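The Ledville Winter Bundle

$20 per bundle, packed and delivered for you

Hi everyone, and thank you so much for stopping by! I put this page together because so many of you wrote to me after our May trip asking how you could send something yourselves, and I got tired of typing out the same email (sorry if you received the messy version). So now there's one bundle at one price, and you can order as many as you like.

Each bundle goes to a child at the Petia Children's Home, up the hill road outside Ledville. I've been going there for nine years now and I still get a lump in my throat when the little ones come running down to the gate. The house is old and the upstairs bedrooms are freezing from the first frost on, so this is very much a cold weather bundle.

What's in it:

One fleece blanket, twin size
One knit hat and a pair of mittens
Two pairs of thick socks
One long-sleeved undershirt
A toothbrush, toothpaste and a bar of soap
A notebook and a small box of colored pencils

Everything goes into a cotton drawstring bag with a name tag sewn inside, and the kids keep the bag too. They love the bags! Last winter a lot of them used theirs for school, so this year I asked Zirkska, the little sewing shop on Park Street, to make the straps wider and double the stitching at the bottom. The new ones cost a bit more to make and I kept the price where it was.

Sizes come in small (ages 3 to 6), medium (7 to 11) and large (12 and up). You don't have to pick. Pilar Zúñiga runs the house and she sends me the updated list of children before we pack, so leave the size box on "where needed most" and we'll match it up. If you'd really like to sponsor a teenager, please do choose large, because those always go last and the older kids notice. 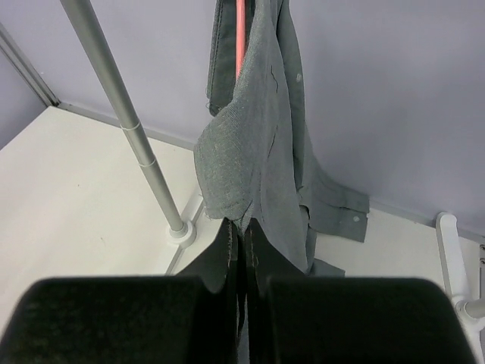 Can I send used clothes along with my bundle?

We only take new clothing for the bundles, but the church hall in Ledville collects gently used coats and sweaters for families in town and would be thrilled to have yours.

A few ordering notes. Orders placed by November 1, 2019 go up with us on the first truck. Anything after that goes on the second one, once the road is clear enough, and I'll email you when it leaves. You can pay by card or mail a check to P.O. Box 2062, Ledville (please write "winter bundle" on the memo line, or I'll be guessing). I can't send you a photo of the child who gets your bundle, the house has a rule on that and I think it's a good one, but I do write a long letter after every trip and you'll be on the list for it.

Item code: WB-2000
Availability: in stock, all sizes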